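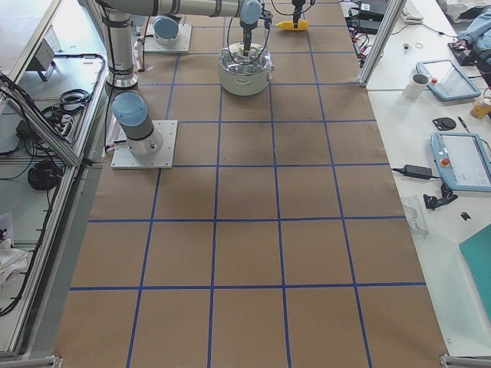 Equipment > Field hockey > Sticks
Reading time: 5 min

Jerov 50 composite stick: one winter and half a spring with it

By Amarachi Adeyemi
April 17, 2025

I play left half in a club team, second division of our region, and I bought the Jerov 50 in January with my own money. My old stick was a Cinex and it had served me four seasons before the toe began to open. I wanted something a little stiffer, but I did not want a stick for a drag flick specialist, as I am not one and will not become one.

The name comes from the carbon content, 50 percent. The rest is fiberglass with a thin layer of aramid, according to the sticker near the grip. My size is 36.5 inches. The shop gave the weight as 539 grams and my kitchen scale agreed with the shop, which pleased me more than it should. The bow is a mid bow and the color is dark green with white letters. After three months the white letters on the back are mostly gone.

First touch

On the first evening I did not like it. The ball jumped from the stick when I received it, and our coach asked me twice if I was tired. The face is harder than on my Cinex and you have to give with the hands much more. I went to the wall behind the clubhouse for two weeks and made a habit of 1,000 touches in each session, forehand and reverse together. After this period the receiving was normal again. A player who comes from a stiff stick will probably not notice any of it.

Receiving on the reverse side is good. The head has a maxi shape, so there is enough surface, and the edge does not feel sharp when you go low.

Hitting and passing

Here I got what I paid for. My push pass from the left side to the far midfielder arrives earlier, and I do not need to take the big step before it. The slap hit is clean and stays flat. With the full hit I had two or three balls that went up when I did not want them up, and the umpire did not like it either. I believe this was my technique. The mid bow should not lift the ball by itself.

The aerial is easier than before, but I throw only a few in a season, so please do not trust me too much on this point. 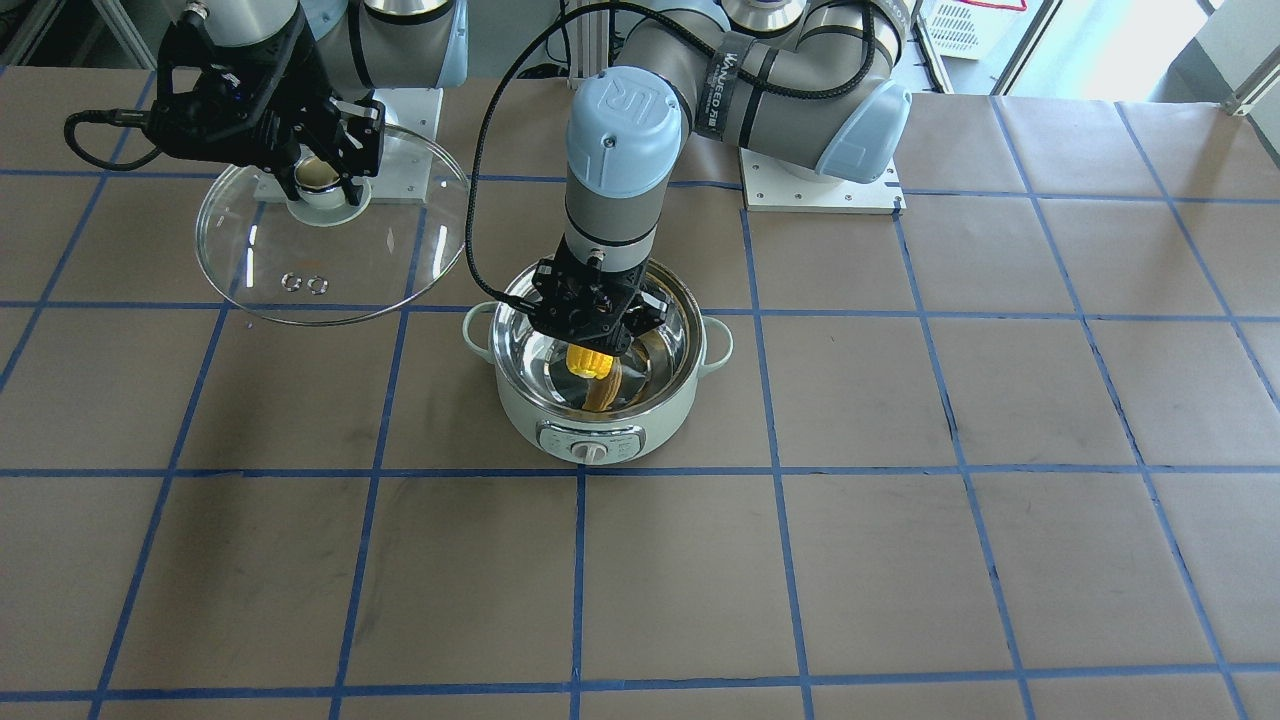
Grip and comfort

The grip from the factory is the weak part of this stick. It is thin, it becomes smooth in the rain, and the tape at the lower end came loose in the third match. I put an Evance chamois grip over it and since then I am happy. This adds some thickness, so players with small hands should take the first grip off completely. The glue comes away easily if you warm it with a hair dryer.

The vibration is less than I expected. On cold mornings a badly hit ball still stings in the fingers, as with every stick that I have owned.

Durability

There are small chips on the toe and one longer scratch on the back of the shaft, from a tackle. No cracks. The outer edge of the head is worn from our sand-dressed field, which is rough. I would say the wear is the same as with the Cinex at this age. I did not use a protective tape, and I should have.

Who should buy it

I can recommend the Jerov 50 to defenders and midfielders who pass a lot and have already played some years. For a beginner it is too hard, and I would look for something with more fiberglass. I also tried a Dreßler from a teammate for one training session. It was softer and nicer in the dribble, but my long passes were slower with it, and I gave it back without regret.

My rating is four out of five. With a better grip I would give four and a half.

Comments
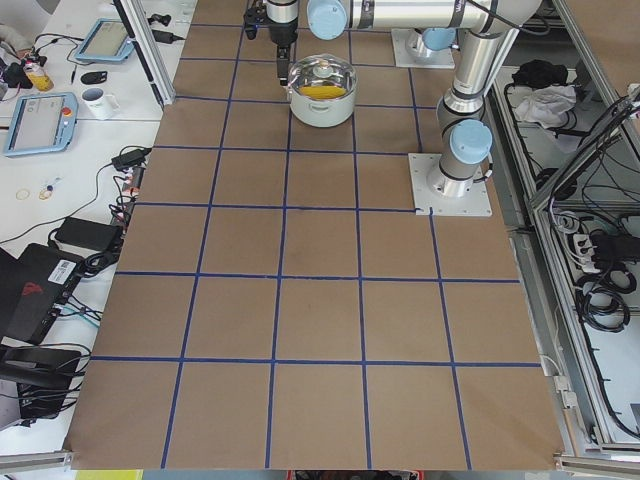 Chathurika Nanayakkara: Thank you for this. I have the same stick in 37.5 and I agree about the grip, mine was changed in the first week. But I don't agree about the full hit. Mine also lifted the ball, and it stopped only when I moved the ball a bit further back in my stance. Maybe you can try it before you blame your technique. Did you find it slow on a water-based field? We play there next month.

Amarachi Adeyemi: I will try this at the next training, thank you. I had only one match on a water field and the stick was fine there, the ball was just faster for everybody.

Contact | Write for us | Back to top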